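ok so I finally read the whole disciplinary report on the Ploseck v Karnum game and I have some thoughts, bear with me

for anyone who missed it: second half, two-nil, a guy comes over the barrier behind the dugout and goes for the linesman. Stewards had him in seconds but the ref took both teams off and that was that

the report is dated 10/08/2021 and the game was in July, so fair play, they moved fast for once

the club gets fined 2,000 and has to play one home game with the east side shut. The guy gets a ban from every ground in the league (good!) 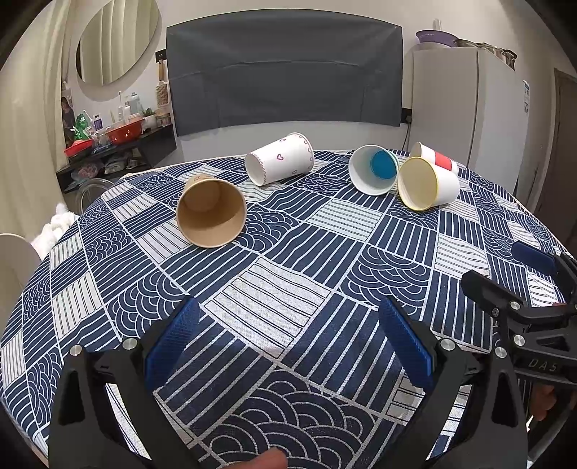

what bugs me is the east side bit. There were 401 of us in that day and I'd bet most of the season tickets are over there. My dad's had the same seat since forever and now he's watching the Fagerlund game on his phone

Halvard Eide was the one who got hit with the bottle lid back when we played Gandero, and what did they do then? A letter. One letter!! Same league, same rulebook

also the report says play stopped in minute 42 of the match. It was the SECOND HALF. Did anybody read this before it went out

anyway the supporters' group is putting in an appeal over the seating, 246 names on it last time I looked. Link's in my bio, you've got till the end of the week

and please please stay behind the barrier, I want to see my team play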